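Packing loose disposable masks for a shared residence

Posted by Soo-ah Yook

I coordinate supplies for the Terkton residence, which has 12 rooms. Each room has a small table where residents keep everyday items, and we are required to leave disposable masks on it. The masks arrive loose in a carton of 233. At present they are placed directly on the tablecloth and become mixed with food packets and toiletries. Could members please advise on a suitable method of storage, and on how the masks should be handled when they are set out?

Tiburcio Bañuelos

We use zip bags. No complaints to date.

Rocío Palacios

Our practice at Skurnodby has been in place since October and may be of assistance. Each room receives six masks in a lidded container, kept at the end of the table farthest from food. Staff are asked to clean their hands first and to lift each mask by the ear loops. Cloths are washed whenever the room changes over.

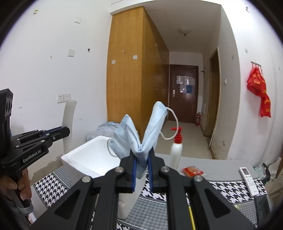
Table space is usually the main difficulty. An open styrofoam box, a pump bottle, a snack packet and the air-conditioner remote can readily take up a small table, and a light blue mask held by the middle above a houndstooth cloth, with its ear loops hanging free, has few clear places to go. I would clear one corner before setting out the container – the remote can be moved to a wall holder. An open box is not recommended for masks, as it gathers dust and tends to be used for other things.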